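3.2 Objects left on shared tables

The second part of the survey dealt with the tables themselves. We recorded 3,924 objects across the homes in Celville and Skirville, of which 1,244 were on a table in a room used for more than one purpose. Kitchens used only for cooking were left out of this part and are treated in Section 4.

Each object was put into one of four groups: drinking and eating, play, paper, and other. Cups and mugs were the largest single type in the first group, with 442 entries. Drinks bottles were entered separately from mugs even when the two stood side by side, as the households spoke of them differently. A mug was said to be "left", while a bottle was "kept there". Alcaraz noted this wording in the Celville interviews and Moya found the same in Skirville.

The play group was more mixed than we had planned for. Board games and cards were usually put back in a cupboard at the end of the evening. Game controllers were not. Most households had no fixed place for them, and the table nearest the sofa was where they were put down and picked up again. Mugs and bottles were often found on the same tables, and people clearing up tended to take the mug and leave the rest (Figure 2).

Table surfaces were noted at the same visit. Tiled tops were common in the older Skirville homes, and several people told us they had chosen tile so that a cup could be put down without a mat. Ring marks were entered as present or absent, with no attempt to say what had made them. On pale tiles a faint ring was easy to miss under a ceiling light, and we went back over these tables in daylight. 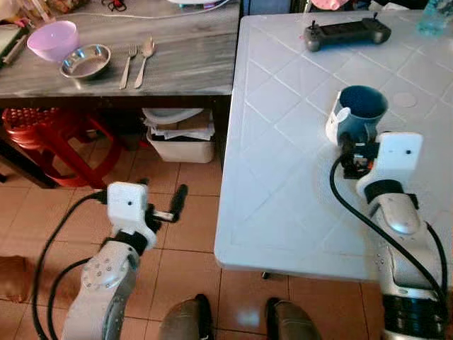
Figure 2. White tiled table with a game controller and a light-blue bottle; the dark blue mug is held above the tiles. A pale ring can be made out on one tile, to the right of the mug.

3.3 Clearing and returning

Households were asked who cleared the table, when, and where each thing went. Answers were taken down in the person's own words and coded afterwards by both authors. Where we disagreed, the entry was read again together and the first coding was struck out.

Mugs had the shortest route. They went to the sink or the dishwasher, and in a few homes to a tray by the door. Bottles were refilled and returned to the same table, sometimes to the same corner of it. Controllers were moved only when the table was needed for a meal, and then to a chair, a shelf or the floor under the television.

The 300 entries coded as "moved but not put away" are taken up again in the discussion. They include most of the controllers and a good part of the paper group, mainly post and school letters.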